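4. Filling the Dadier home biodiesel kit

Read section 3 first if you havent mounted the tank. Outdoors or open shed only. Gloves, goggles, no exceptions.

CAUTION: Methanol is poisonous and burns with a flame you can barely see in daylight. No smokes, no pilot lights, no kids.

1. Strain the used cooking oil through the mesh sock. Canola is best. Lard-heavy oil will clog the sock.

2. Pour 100 litres into the main tank. Stop at the upper line, not the lid.

3. Heater on. Wait for the green light. Don't leave it running overnight.

4. Draw a sample from the bottom tap. Any water, drain it and check again.

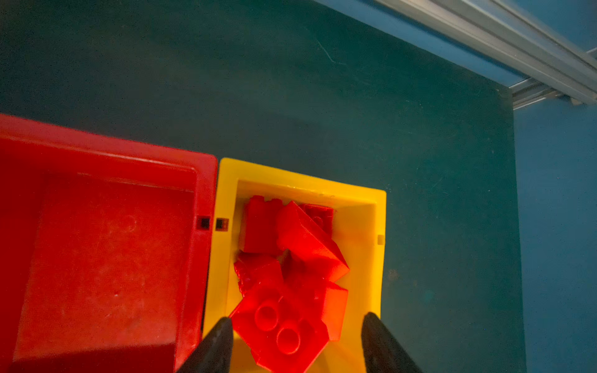
Fig. 4a. Red bin and yellow bin, side by side.

5. Measure 20 litres of methanol into the mixing drum. Lid on straight away.

6. Add catalyst a scoop at a time. Amount depends on your titration result, see the chart in the Saragih test pack. Drum gets warm, that's normal. If it's too hot to touch, stop and step back.

NOTE: Catalyst goes off once the tub's been opened. Old lumpy stuff gives you soap instead of fuel.

7. Open the transfer valve a quarter turn. Pump on. Watch the hose clamps for drips.

8. Mix for the time on your chart, then pump off, heater off, valve closed. Let it settle untill there's a clear line between fuel and glycerine.
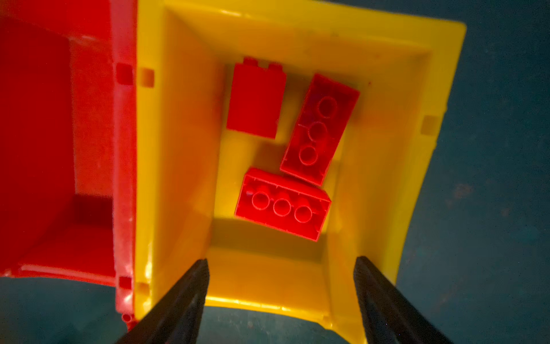
Fig. 4b. Yellow bin with red bricks.

9. Drain the glycerine first. It's the dark layer at the bottom. Keep it out of the storm drain, Prurnbridge depot takes it in sealed drums.

CAUTION: Don't put unwashed fuel in any vehicle. Washing and drying are in section 5.

Older Justport pumps: swap the rubber seals before first use. Biodiesel eats them.

Stuck on titration? Ask for Intan Mandagi on the parts line, mornings are best. Have your kit number handy.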